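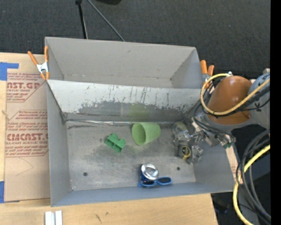 Print loans and screenings: frequently asked questions

Who may borrow from the Brundgate collection?
Film societies, cinemas and teaching bodies. Private loans are not made.

Which titles are held on 16mm?
The list runs to 281 titles, mostly British second features. Of these, 69 are silent and are supplied without a score.

What projection speed should be used for silent prints?
The speed is given on the loan sheet. It varies by title.

How long is a loan?
5 working days, counted from delivery. Extensions are agreed with Hanna Olszewski before the loan ends.

May a print be spliced or trimmed?
No. Report breaks on the return form, giving the reel number.

Are cast lists available?
Yes, for all sound titles. Uncredited players are marked with a dagger.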